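A good shape for the pocket

Irena Wysocka keeps her phone in her bag and everything else in her coat, and she can tell you what is in each pocket without looking. "Keys on the left, lip balm on the left, anything round on the right," she says, patting herself down as proof. "Round things should have their own side. They're nicer to find."

She has spent most of her working life on small plastic things: pill boxes, sewing kits, cases for contact lenses and earphones. For the past five years she has done it at Stusach, where she shares a long corridor, a kettle and a great many opinions with Thulani Ndlovu, who handles colour and finish. I went to see them both in January, at half past eight in the morning, and came away wanting to pick up every small object I own and turn it over.

I asked what makes a rounded case so pleasant. Wysocka didn't need time to think.

"No corners to catch on the lining! That's the dull answer and it's true. But it's also that your thumb knows where to go. With a box you have to find the right side first. With something long and round you've already got it, and then you start fiddling with it, and then you're fond of it." 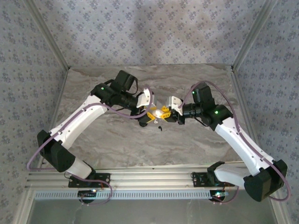 Small, white and rounded, over the marbled tabletop.

The fondness matters to her. She once wrote down where people kept their little cases, asking friends, cousins and whoever sat next to her on the train, until she had 792 answers in three notebooks. Coat pockets won easily. The small fifth pocket on a pair of jeans did much better than she had expected, and she still brings it up in meetings.

"People love that pocket," she says. "They've no idea what it's for, so when something fits in it they feel terribly clever. I'd design for that pocket all day long."

Ndlovu, who had come in for the milk by this point and stayed, thinks the colour deserves more of the credit. He is a great defender of plain white, which he says gets treated as the absence of a choice. The drawer behind his desk holds 72 white samples, and he laid a handful of them along the windowsill for me, from something like skimmed milk to something like the inside of a mushroom. I had thought they were all the same. By the time he had finished I had a favourite.

"Gloss changes everything," he says. "A matt white looks the same all the way round. A shiny one picks up the light down one side and suddenly you can see the curve properly. You don't need a pattern on it. Let the light do some work."

What about the holes, the ports, the bits that have to be there? Wysocka laughed and said this was the argument they have most often. She likes a dark opening on a pale surface, small and neat, with nothing else near it. Ndlovu would hide it if he could. 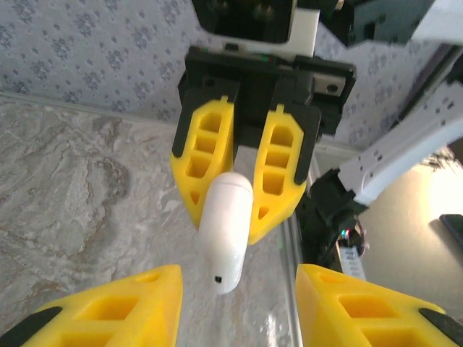

Smooth and glossy white, with a small black opening near the lower tip.

"It gives you an end," Wysocka says. "Otherwise, which way up is it? You'd be turning it round and round. One dark mark and your eye settles. Thulani says it spoils the line. I say it's a full stop, and sentences need those."

"I say it's a crumb," says Ndlovu.

They agree about tables, at least. Both like to look at white things on a surface with a bit going on in it, and the marble pattern is a shared favourite, soft enough not to shout and busy enough that a plain shape stands out against it. Wysocka would happily have it at home. She is keen on wallpaper too, and finds bare studio walls a little unfair on small objects. 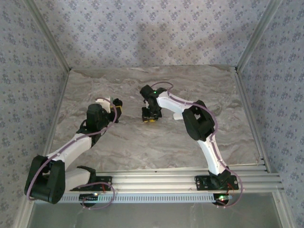

"Think of where these things end up," she says. "On a bedside table, on the edge of the bath, next to the toaster. There's wallpaper, there's veining in the worktop, there's somebody's toast. If I only ever look at a shape against a blank background I'm flattering it."

Her own favourite from the past is a sewing kit she drew for Evura, 53 millimetres long, with a lid she went back to again and again because the click was wrong. Too sharp and it sounded cheap, she says, too soft and you never trusted it. She got it out of her right-hand pocket to show me. The needles are long gone and she keeps mints in it now, and the click is lovely. She did it twice more before I left, then handed it over so I could have a go.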